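About Us

We look after one machine, and we love it! Our whole shop exists around a two-arm bench cell called Rana, and this page is the long answer to the question we get at every open evening, namely what we do all day. Hendomness started with Rukhsana Mughal and Nuno Nogueira sharing a workroom and a single set of hex keys. There are five of us now, the hex keys have multiplied (they still go missing), and Rana has been taken apart and put back together more times than any of us would like to admit.

Rana's job is kitchen-counter work. She practices with everyday things, cups and trays and small appliances, so that our partners at Zorunmont can study how two arms share a table. Our part is keeping her fit to do it. That means mounting plates, cables, fingers, cameras, and a logbook that had reached 3,813 entries by the time this page was last edited. Nuno reads the old ones for fun.

The day starts with the wrist check. Hammad Tanoli wrote the procedure and he's picky about it, in the best way. Fingers open, arm low over the bare wood, and then a good look through the wrist camera before anybody asks the arm to touch anything. Both fingertips should show in the view, at matching heights. If one sits lower than the other we stop, put the finger back on its seat, and look again.

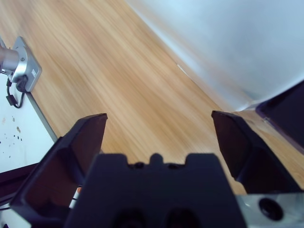 After that come the cables, which are Sadia Cheema's territory. She has a rule that a cable gets a loop at the plug and never a straight pull, and she'll cheerfully redo yours if you forget. In our first October we lost the better part of a week to a connector that looked fine and worked only when the arm was folded. We replaced a motor, a board and a power supply before Sadia wiggled the plug. Every connector now gets a gentle wiggle at startup, with the power off, and the result goes in the log even when the result is boring.

The fingers are our other great love. The set we use on the bench is called Umau, and we're on version 25. The early ones were solid and heavy and they cracked at the root. Naveed Satti kept cutting material out of the sides until we had something light that would still take a knock, and he's already sketching the next one — he always is. We pull a pair after 1,278 grips, check the screw holes, and either put it back or hang it on the wall of retired fingers. Visitors always want to hold one. Go ahead!

Next is the table setup. The task we've been running lately is coffee, which everyone in the building supports. The capsule machine goes near the far edge where both arms can get to it, the capsule holder goes to the right, the tray to the left. We clear everything else off the wood. Then each gripper is brought in low from its own side with the fingers open, and we check that neither one is fouling anything before the first slow run.
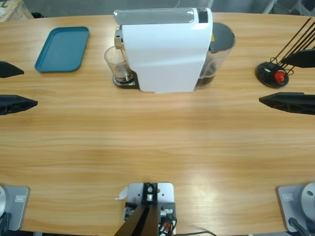

Slow runs are at a crawl, and two people stay at the bench for them, one with a hand on the stop button. Rukhsana likes to do the first one of the day herself. She listens more than she watches. A joint that's getting tired has a sort of dry whisper to it, and she has caught three that way, all before the software complained.

When something does break, we fix it on the bench if we can. Base bolts get retightened with the arm parked, and the arm is recalibrated afterward, every time, even if the plate only moved a hair.

We take on two trainees a year. You don't need a degree, but you should like small screws and clear handwriting. If you'd like to come see Rana at work, write to the front desk and ask for Nuno.

Last updated: 2023-08-02

Comments

marlow_bench: Do you use threadlocker on the base bolts? Ours creep no matter what we do.

Nuno (Hendomness): Medium strength, yes, and a paint mark across the head so you can see if it has turned. Check the plate is flat too. Ours wasn't!

Tess P.: Came to the last open evening with my son and he still talks about the finger wall. Thank you for letting him hold one.

gearhead_ron: what do you clean the wrist camera lens with

Hammad (Hendomness): Blower first, then a dry microfiber cloth. No sprays near the connectors, please.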